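Lostard Roof Box 300
Rental add-on for most cars and small SUVs

Capacity: 300 liters
Opens from: passenger side only
Fits: factory crossbars and the Hamada clip-on bars
Lock: single key, two points
Pickup: Feteck counters, with any car booking of two days or more
Reviewed by Shu-fen Siu

Every rental counter wants to put something on your roof. The pitch is always that you will be cramped without it, and the person making the pitch has not seen your luggage. So before you tick the box on the booking form, read what you get and what you pay for.

The Lostard 300 is a hard-shell roof box, the smaller of the two that Feteck rents out. It takes soft bags well. It takes hard suitcases badly. The lid slopes toward the front, and the listed 300 liters counts all of that slope, where nothing with corners will go. Two medium duffels and a folded stroller went in for me. A large hard-sided suitcase went in by itself and left a lot of space I couldn't use. If your family travels with hard cases, a bigger car will probably do more for you than a box.

What it does to the price

The box is listed as a flat fee per rental, which sounds fair until you look at what sits next to it. The crossbars are a separate line if the car does not already have them. Fitting is free at pickup, but if you bring the car back to a different location you pay a one-way charge on the box as well as on the car. I could not find that second charge anywhere in the booking steps. It is in the rental terms, under "accessories," after the child seats.

The member discount is 5% and the website shows it in large type. It comes off the daily rate of the car. It does not come off the box, the bars, the fitting or the one-way charge. A coupon that says "save on your whole trip" should mean the whole trip, and this one doesn't. Jinda members get the same 5% and the same fine print, plus 800 points, which post after the car is returned. Points on a box rental sound nice. Check what they buy before you let them decide anything. 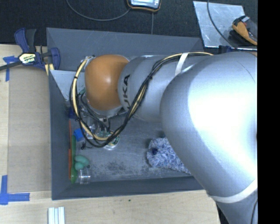
Fuel is the other cost. The product sheet says the shape of the box "keeps drag low." Low compared to what? There is no figure on the sheet, and I asked for one. The answer I got was that it depends on how you drive. No doubt it does, but a box on the roof is going to cost you something at highway speed whatever shape it is, and on a long trip you will be paying for it at the pump. Leave it off if you can get by with the trunk.

Damage and deposit

The deposit for the box is 300 dollars, held on your card along with the one for the car. The basic damage cover on the car does not include anything fixed to the roof. The counter will offer a separate cover for it. Read the part about height before you say yes: hitting a parking garage beam or a drive-through sign is left out, and I struggle to think of another way most people would break a roof box.

Take your own photos at pickup, lid open and lid closed. Scratches on the underside are easy to miss, and the check-out form only has a drawing of the car.

What's good about it

The lock works. The hinges feel solid and the lid stays up by itself. It was quiet on the road up to normal highway speed, with a bit of whistle in a crosswind. My route was 2,718 miles, most of it interstate, and the bags were dry when I unpacked them, including after one afternoon of hard rain in June.

The side opening is a pain if you park with the passenger side against a wall. The larger Lostard opens from both sides, but it won't fit the compact cars, and it has to be reserved ahead.

Before you book

Ask whether the car already has bars.
Ask for the one-way charge on the box in writing.
Get the full height of the car with the box on, and stick it on the dash.
Compare the total with the next car size up, same dates, same discount.

Status: available at most Feteck airport counters. City counters by request. No refund on the box once it has been fitted.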